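Reviews > Accessories > Controllers > Wirkitz Hulme pad

I bought the Wirkitz Hulme in September, mostly because my old controller had started walking my character off ledges all by itself, and I've now put enough evenings into it to have opinions (plenty of them!). It's a wireless pad with two extra buttons on the back, and it comes with a charging cable that's far too short for my sofa.

The sticks are the best bit by a mile. They're a touch stiffer than I'm used to and for the first couple of nights I hated them, kept over-aiming, nearly sent it back. Then I went into Nurkham, the co-op dungeon game my lot have been stuck on all year, and suddenly I could hold a bow shot steady – lovely! I've since made it to floor 14, which I'd never managed before, and my score there was 1,055. Not going to trouble the leaderboards, but I was chuffed.

Battery life is good. I get about 20 hours out of a charge with the rumble turned down, less with it up full, and the little light gives you fair warning before it dies.

Now the moaning. The shoulder buttons are loud, properly clicky, and if someone's asleep in the next room you will hear about it at breakfast. The back buttons sit right where my ring fingers want to rest, so I kept drinking potions by accident until I switched one of them off. And the app you need for remapping is slow and forgets your profile if you close it too fast. My old Drolard pad did all that on the controller itself, no phone needed, and I do miss it.

Would I buy it again? Yes, though I'd wait for a sale, and I'd get a longer cable in the same order. 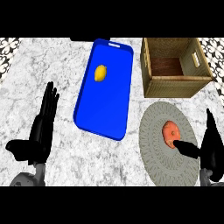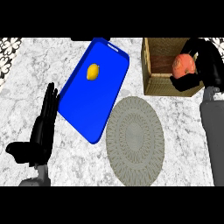
Both: blue tray on the marble worktop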